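# Clearing the black table

In January I decided that I must do something with the black table by the wall. It is a good table, wide and heavy, and I bought it to work at it. But for many weeks I did not work at it. I only put things on it, and when I wanted to write or repair something, I went to sit in the kitchen.

I am a person who keeps small parts. Screws, rubber rings, ends of cable, pieces of tube from things that do not exist anymore. My mother was the same, so perhaps I learned it at home. The problem is that small parts do not stay together. They travel, and after some months they are in every drawer.

## First, everything in one place

I bought two boxes with compartments from Brolel, the flat kind with a clear lid. Before I put anything inside, I carried all the drawers to the living room and turned them over on an old bed sheet. This was a little frightening to see. It took me the whole evening only to make groups, and I had to step over the sheet to go to bed.

My groups were simple in the beginning: metal, plastic, rubber, electric. Later I understood that "plastic" is not a useful group, because a wall plug and a bottle cap have nothing to do with each other. So I made the groups by use. Things for hanging, things for closing, things for carrying water or air, things for current. I like this system much more and I can recommend it to anybody who has the same kind of drawers.

## What I threw away

I was more strict than I expected. Out went:

- keys for locks I no longer have
- a charger for a telephone from a very long time ago
- dried glue, three kinds
- the instruction book of a Scanlon heater that we left in the old apartment
- all rubber bands that broke when I pulled them

I kept the good screws, even the single ones. I know this is not logical.

## The tubes

The tubes were the most difficult, and I want to write a bit more about them. Flexible tube is something I always buy too long. I need a short piece, the shop sells a long one, and the rest comes home and curls itself up in the back of a drawer. When I want to use it later, it has the shape of the drawer.

A warm bath helps. I put the curled pieces in a bowl of warm water from the tap, wait until they become soft, and then pull them straight with my hands and let them cool on a towel. It works well with the thin ones and not so well with the thick ones. After that I look through each piece against the light. If it is yellow or has small cracks near the end, I cut off the bad part or I let it go.

The translucent white kind is my favorite to keep. It bends easily and it fits many things. 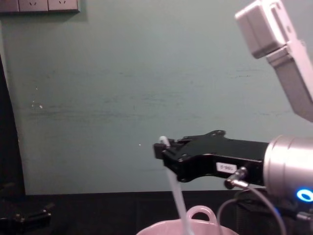

## The wall behind

When the table was finally free, I saw the wall properly, and I was not so proud. It is a pale color between gray and green, and it has dark smudges going sideways across it, and some little places where the paint is chipped. I tried a damp sponge with one drop of Clarnex, which I use in the kitchen. I tested first in a corner, then wiped very softly. Matte paint does not like to be rubbed, and if you press too much you get a shiny spot that is worse than the dirt.

For the chips I will need to find the same color. I have no can left from it, so I must go to the store with a small flake of paint in an envelope and ask them to match it. I also want to vacuum the strip of sockets, with the brush end.

The boxes are now under the table, with labels in pencil. I used pencil on purpose, as I am sure I will change my mind about "things for closing." There is still one drawer I did not open, the one with batteries and candles, and I will do it when I have bought a third box.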